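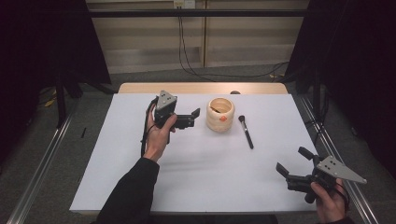
Handout 4: Storing brushes on a dressing table

The usual advice is to stand every brush in a cup. I am not convinced. A short, wide cup lets a long handle lean, and an open top keeps no dust out. The Skeser survey of 3,249 dressing tables says cups "save time" — it never says how much, or compared with what.

For the seminar, bring one cup and one brush. Try the brush upright, then flat, and note which way you would really keep it.

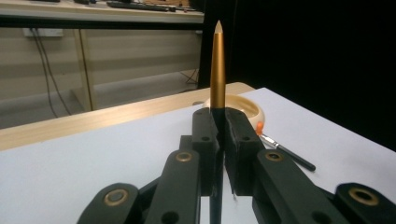
Should brushes stand with the tip up or down?

Tip up, so the soft end carries no weight. Treat claims beyond that with care.

Reading: Uysal notes, page 41.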